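Den Arbeitsplatz am Roboterarm richtig vorbereiten

Stand: 12. Januar 2022

Wer zum ersten Mal mit einem Greifarm Geschirr aufnehmen und absetzen lässt, möchte natürlich am liebsten sofort loslegen, und das kann ich gut verstehen! Mir ging es damals genauso. Trotzdem lohnt es sich, vorher in Ruhe ein paar Gewohnheiten einzuüben, die einem später viel Ärger ersparen.

Schritt 1: Tisch freiräumen
Auf die Fläche kommt nur, was für die Aufgabe gebraucht wird. Für den Anfang reichen zwei Teile, etwa eine Schale und ein Teller. Tassen, Stifte und Telefone (ja, auch das eigene) wandern auf einen Nebentisch.

Schritt 2: Abstände prüfen
Zwischen den Teilen sollte der geöffnete Greifer bequem Platz finden. Fahrt die Position einmal langsam von Hand an und schaut dabei von der Seite, nicht nur auf den Bildschirm.

Schritt 3: Not-Halt testen
Bitte vor jeder Sitzung, auch wenn es gestern noch ging. Drücken, Stillstand abwarten, entriegeln, neu freigeben. Wir tragen das bei Hurnska in Formblatt 714 ein, ein einfaches Heft tut es aber genauso gut. 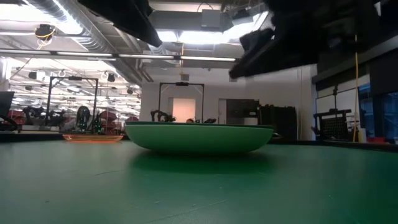

Schritt 4: Langsam anfangen
Die ersten 5 Durchläufe fahrt ihr mit gedrosselter Geschwindigkeit, und eine Hand bleibt am Not-Halt. Gegriffen wird erst einmal am Rand, mit wenig Kraft. Rutscht ein Teil weg, dann bitte nicht hineinfassen, so verlockend das ist, sondern anhalten und erst danach zurechtrücken.

Schritt 5: Ordentlich übergeben
Arm in Ruhestellung, Freigabe weg, kurzer Eintrag für die nächste Schicht. Wer mit der Steuerung Tazi arbeitet, speichert vorher noch das Profil, sonst sind die Grenzwerte beim nächsten Start wieder auf Werkseinstellung.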